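Classroom Projects | Robotics
Saturday, June 27, 2026 – by Salamatu Mohammed

Chapter 7
Handling Soft Objects
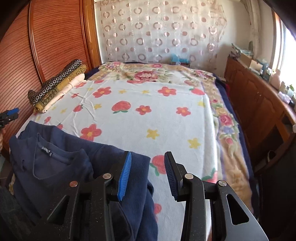

Figure 7.1 Hand-held gripper with ridged finger pads, next to a navy knit top on a bed.

A wooden block keeps its shape when you grip it. A shirt does not. It sags, folds over itself, and may hide the edge you need to hold. In this chapter your team will collect and study demonstrations of one household job – folding a top and placing it on a stack.

The project follows the one run by the Hetura student club in May. Their team, led by Rosimeire Lins, recorded 130 demonstrations with hand-held grippers and kept 34 for the first round of training. Most of the rejected ones began with a poor grasp: the fingers closed on two layers of cloth when only one was wanted.

Before you start, review the parts of a two-finger gripper in Chapter 5. You will need to know these terms: finger pad, opening width, grasp point, layer.

7.1 Choosing a Grasp Point

Lay a top on a bed or table and find the neckline. The collar is often easier to locate than a sleeve or hem, and it tells you which way the garment is facing. Mark two grasp points on your worksheet – one for each gripper – before you pick anything up.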